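Foam cutters and tray packers wanted for the November boxes

Hello! I'm Tamara Chornovol and I run Skestard, a small workshop in Ivby that puts together craft and counting kits for nurseries and playgroups. We've had a much bigger order than usual and I need a few extra pairs of hands — no experience needed, just patience and a decent eye for a straight edge.

Most of the work is at the long table. You'd be cutting foam into cubes, checking the corners, sorting by colour and putting them into the blue trays ready for boxing. It sounds simple, and it mostly is, but the pale yellow foam is soft and shows every wobble of the knife, so I'd much rather you went slowly and got it right. There's tea, there's a radio, and we do argue about the radio.

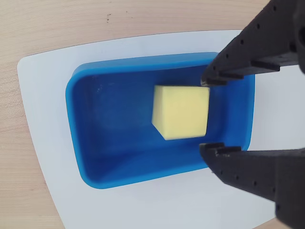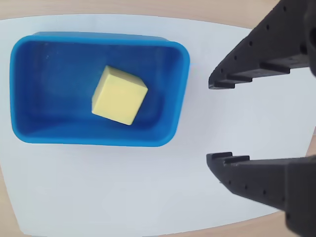
A yellow cube in one of the blue trays, both pictures

Shifts are four hours, mornings or afternoons, and I'd like people who can manage 20 hours a week until the end of November. Each finished kit has 60 cubes in it and goes out in a Flenano carton, which you'll learn to fold in your first hour (and then never forget, I promise). Lifting is light. You'll be sitting or standing as you like, and we can raise the table if you need it higher.

I'm happy to hear from students, retired people, parents who want school-hours work, anyone really. If you've done packing or model making before then do say so, but please don't be put off if you haven't!

To apply, drop a short note through the door at 33 Ivanyshyn Yard or pop in and ask for me. Tell me which hours suit you and when you could start. I don't need a CV — a few lines about yourself will do nicely. I'll ring everyone back, even if it takes me a little while.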